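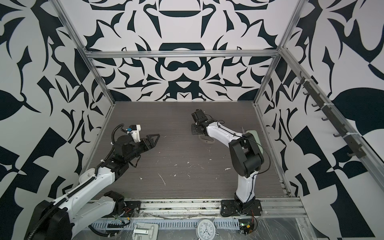

Yaqin Tang holds that a large ornament should be given a large wall, and that a pattern cut off by a corner before it has repeated once is "a fragment, however good the drawing." The view is a common one in printed guidance on wall coverings, and it was raised again in written remarks on an earlier draft of this paper. This section sets it against the lined enclosure at Buvthorpe, where the ornament is large, the walls are close together, and the corners arrive early.

Figure 1. Buvthorpe enclosure, three sides lined with black-and-white ornamental panels; dark wood-grain floor.

4. Large Ornament on Close Walls

4.1 The panels

The Buvthorpe enclosure is lined on three sides. Its panels carry one family of motifs in black on a pale ground: curling leaves, hooks, crescents, and pointed blades. The family is close to what the trade calls damask, although the forms are flatter and heavier than those of a woven damask and carry no shading. Checkered blocks break up some of the solid black areas on the side walls. These blocks are the only parts of the design built from straight lines, and in our view they do more to hold the side walls together than their size would suggest.

The back wall and the side walls do not do the same work. On the back wall the design is close to a mirror image of itself, and the eye finds the center line quickly. A broad dark arch sits high on that line and a rounded dark band lies lower down. The side walls have no such center. Their shapes are larger and less regular, and the right wall is led by a single black leaf form. A person standing at the open front therefore meets a settled wall ahead and two unsettled walls at either hand.

We asked whether this difference was felt by people who had not been told to look for it. The Festley survey, held in February, gathered written answers from 402 people, each of whom was shown plain, striped, and ornamented lining boards and asked to put into words what they noticed first. The answers for large ornament fell into two groups. Most people named the center of the symmetrical board. A smaller group named the place where a motif was cut off, and this group was also more likely to call the board tiring. The survey used loose boards and did not test a lined space, so the result can be carried over to Buvthorpe only with care.

4.2 Scale and cropping

The objection reported at the head of this section rests on the idea that a repeat must be seen whole in order to be read. For small ornament this is plainly correct. A sprig or a dot that is seen only in part looks like a printing fault. For large ornament the case is weaker. A leaf as broad as those on the right wall is understood as a leaf long before its full outline has been seen, and the reader of the wall completes it without effort. Yan (the second of the two pattern studies reviewed in Section 2) made the same point about floor tile and gave 300 mm as the size at which a cut motif stops looking like a mistake. We did not find a sharp limit of this kind, and we doubt that one figure can serve for both tile and wall panel.

What matters more at Buvthorpe is the place of the cut. Where a motif ends at a metal post, the post takes the blame, and the cut looks like part of the joinery. Where a motif simply meets the next wall, the two black shapes may run together and form a third shape that nobody drew. We recommend that a corner post, trim, or strip of plain ground be kept at every inside corner where solid black would otherwise touch solid black.

4.3 Framing members

The framing is silver aluminum. A crossbar passes across the back wall, and posts come down to the rear corners. A further rail follows the right wall toward the front. Painted timber was considered in the early plans and was set aside on grounds of cost.

The crossbar is the member most open to question. It divides the back wall into an upper and a lower field and so interrupts the one part of the lining that has a clear vertical order. Bjarke Brøndum, in the discussion that followed our first reading, called this a serious fault and asked that the bar be painted to match the ground. We tried a pale paint on a sample length. The bar became less visible against the ground and more visible against the black, and the gain was judged too small to justify the work. Bare metal has one advantage that was not foreseen. It is neither black nor white, and it gives the eye a middle tone of which the panels offer very little.

4.4 The wood-grain surface

The horizontal surface is a dark wood grain with fine streaks running in one direction. It was chosen after 22 samples had been laid in turn against an offcut of the panel. Pale grains were dropped early, as they drew close to the ground color of the walls and made the lower edge of the panels hard to find. Strong grains with knots were dropped next. The grain that was kept is quiet, and from a short distance it reads as a single dark tone.

A dark surface has a known cost in upkeep. Small white specks and scraps show clearly on it, as may be seen toward the center and front in Figure 1, and would be far less noticeable on a mid-gray. The trade-off was accepted. A surface that shows debris is swept more often, and the sweeping of a flat surface is a small task next to the cleaning of printed panels. We suggest a soft brush drawn along the grain, followed by a barely damp cloth. Scouring powders should be kept out of the enclosure altogether, as they lodge at the foot of the panels.

4.5 Small fittings

Fittings fixed to an ornamented wall are usually discussed as a nuisance. A plain wall sets off whatever is hung on it, while a busy wall hides it, and a thing that is hidden is soon hung somewhere else. The right side of the Buvthorpe enclosure has a dark hook rack with a row of small black hooks. Black on a black-and-white ground would seem to be the worst choice available. In use it has drawn few complaints. The row is regular and the ornament behind it is not, and regular spacing is picked out easily even where color gives no help.

Figure 2. Back wall with mirrored motif, crossbar, and rear posts; hook rack at right.
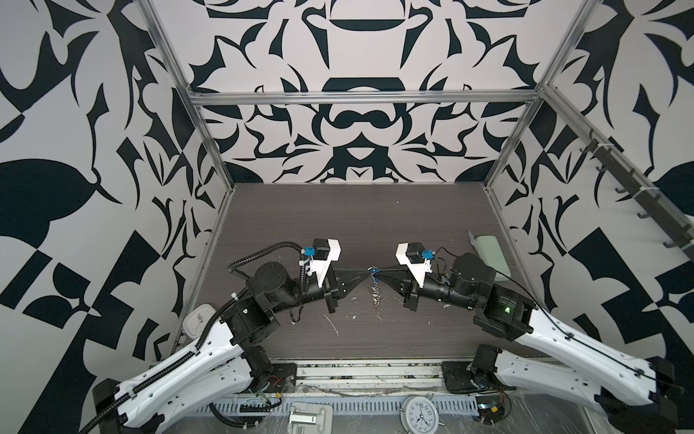 White fittings were tried on a test panel and gave a poorer result. Each white hook stood out well where it fell on a black leaf and was lost where it fell on the ground, so that the row looked uneven even when it had been set out correctly. A colored fitting would avoid both problems, but it would also become the strongest thing on the wall, and we would advise it only where a fitting must be found in a hurry.

4.6 Light

Lamp color was held at 3000 K during the panel trials, on the advice of the supplier, Clerel. Under this light the ground turned slightly cream and the black kept its depth. We had no means of testing cooler lamps for long enough to report on them. Glare was a greater concern than color. A panel with any sheen will throw back a bright patch, and the patch will fall on black and white alike, which upsets the reading of the ornament more than any crop or crossbar. Matte stock should be asked for by name when the order is placed, and a sample should be held upright under the actual lamps before it is approved.

4.7 Findings of this section

The evidence does not support a general rule against large ornament on close walls. It supports a narrower set of cautions. The symmetrical panel belongs on the wall that is faced. Irregular panels may be used at the sides, provided that the corners are marked. The horizontal surface should be dark or mid-toned and free of strong figure. Fittings should be evenly spaced. Whether people who spend whole working days beside such walls come to tire of them is a separate matter and is taken up in Section 5.

Comments (4)

Yaqin Tang
May 9, 2020
I am quoted fairly, thank you. I still think the side walls are too big in scale. Completing a leaf in your head is fine once. Doing it every time you look up is work, and your own smaller group at Festley said as much.

Bjarke Brøndum
Was the paint on the sample length matte? Section 4.3 does not say, and with gloss I would expect exactly the result you report.

rowanlea
We put a heavy damask in a narrow hallway with no trim at the corners and got the "third shape" problem. Ours looks like a boot. Will try a plain strip.

Bjarke Brøndum
Also, the 300 mm figure is for tile seen from standing height. I would move it to a footnote.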